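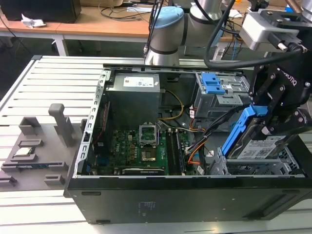 What does the planner do when the drive catches on the rail? It stops planning. Control passes to a compliant insertion routine that works from wrist force and a fixed search pattern, and the planner is called again only when the routine returns a result code.

Evaristo Carrillo wrote most of that routine, and he describes it without much enthusiasm. "It is a spiral with a tilt term," he said. "The tilt term took longer than everything else in the package." The package is Zukari, a task layer for computer assembly and disassembly, developed at Surnthorpe and now on its second rewrite. It sits between a commercial motion planner and the arm's own controller, and owns neither.

The first version treated a desktop PC as a list of poses. Each part had a start, an approach and a goal, all taken from a single calibration of the chassis. Carrillo said this held for memory and failed for drives. A caddy is long, its plastic flexes, and a small angular error at the wrist becomes a large one at the far end. The rewrite stores each goal as a constraint: which axes are free, which are stiff, and which may swap over during the motion.

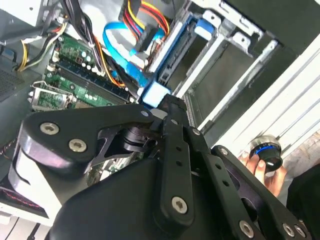
Cables and the collision model

Rigid parts are loaded from CAD. Cables are not modelled as cables at all. Fulgencio Ocampo, who maintains the perception side, segments them by colour and depth and hands the planner a set of inflated volumes, refreshed at 2 Hz. "We tried rod models," he said. "They were accurate for a cable we had measured and wrong for every other one."

The inflated volumes have a cost. With generous margins the planner reports no path to a connector that a person could reach at once. With thin margins it brushes the wiring. Zukari now carries a contact budget, so a link may touch a volume marked as soft provided the estimated external force stays below 6 N. Above that figure the motion is halted and the arm retraces its last 40 mm.
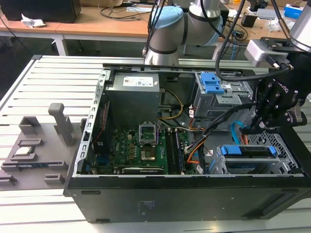

Crescencio Aguirre would take the budget out altogether. Force estimated from joint torques is too noisy near a singular posture, he argued, and a threshold that works on one side of the chassis will fire early on the other. He would sooner have the planner choose a different wrist orientation and pay for it in cycle time.

Carrillo accepts the point about noise. His answer is a posture cost added to the planner in November, which steers the arm away from configurations where the estimate is poor. He has not removed the threshold. "You still need something that says stop," he said.

Much of the remaining work is in the logs. Every skill writes its inputs, its result code and the last two seconds of wrist data to a single file, and a replay tool called Prorkon runs the decision logic against that file with no arm attached. The regression set stands at 1555 recordings. A change to any skill must reproduce the earlier result codes or be signed off line by line.
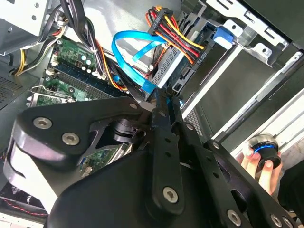
Replay has its limits, and Ocampo listed them readily. It can check that the same data leads to the same decision. It cannot check a new motion, as the recorded forces belong to the old one. For those cases the team goes back to the bench, with speed limited and the search radius halved.

The next release separates result codes for "blocked" and "misaligned", which the present version reports as one. Carrillo expects the change to break most of the existing recovery scripts.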